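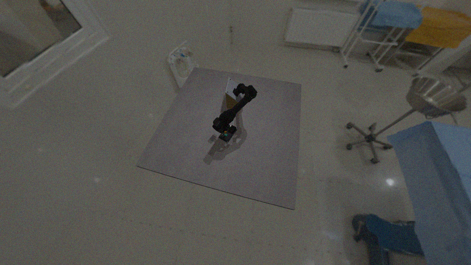 *Mauve-gray mat on a pale floor, seen from above.*

# About Flakwood

Flakwood makes resilient floor coverings and loose-lay mats for workshops, schools, clinics and light industrial buildings. The company was founded by Junaid Jadoon in a rented unit at Ollgate, where the offices and test room still are. Production moved to the Flulstead plant when the second calender line was ordered. We employ 40 people across the two sites.

## What we make

The range is short. Sheet flooring is supplied in rolls and welded on site. Loose-lay mats are cut to order and need no adhesive. Entrance matting is made in one grade only.

| Line | Form | Installation |
|---|---|---|
| Ollgate Sheet | Roll | Full adhesive, hot-welded seams |
| Ollgate Mat | Cut panel | Loose-lay |
| Ďurica Entrance | Cut panel | Recessed well or surface frame |

The Ďurica name came with the tooling. We bought the entrance matting presses from the Ďurica works when it closed, along with its pattern books, and kept the name because existing customers were still ordering by it. Replacement panels for older Ďurica wells can be cut from a paper template or from the original drawing number.

## How it is tested

Each production batch is sampled at the start, middle and end of the run. Samples are conditioned for 20 hours before any measurement is taken. The test room at Ollgate then checks:

- thickness, at 6 points across the width
- residual indentation under static load
- dimensional stability after heating
- slip resistance, dry and wet
- color against the retained master

A batch that fails on thickness or stability is reground and goes back into the base layer. A batch that fails on color alone may be sold as seconds from Flulstead, marked as such on the label. Slip results are issued with the delivery paperwork. Test records are kept by batch number, which is printed on the underside of every roll and panel.

We do not publish a single wear figure for the whole range. Wear depends on traffic, grit and cleaning method, and a result from one grade does not carry over to another. Specifiers should ask for the data sheet for the exact grade and thickness.

## Subfloors and moisture

Most complaints we receive concern the subfloor. Our technical desk will review moisture readings before an order is confirmed, at no charge. Readings should be taken with the heating off and should include the perimeter of the room. Loose-lay mats tolerate minor unevenness but will show a ridge over any step in the slab. Sheet flooring needs a smoothing compound in nearly all cases.

## Ordering

The minimum order for sheet flooring in a non-stock color is 600 square feet. Stock colors have no minimum. Mats are cut square unless a drawing is supplied, and drawings should give finished sizes in inches with the pile or grain direction marked.

The Flulstead plant shuts for maintenance in August. Stock orders still ship from Ollgate during that period, but no custom colors are run.

## Contact

Technical questions go to the test room at Ollgate. Orders, seconds and returns are handled at Flulstead. Please quote the batch number on all correspondence about material already delivered.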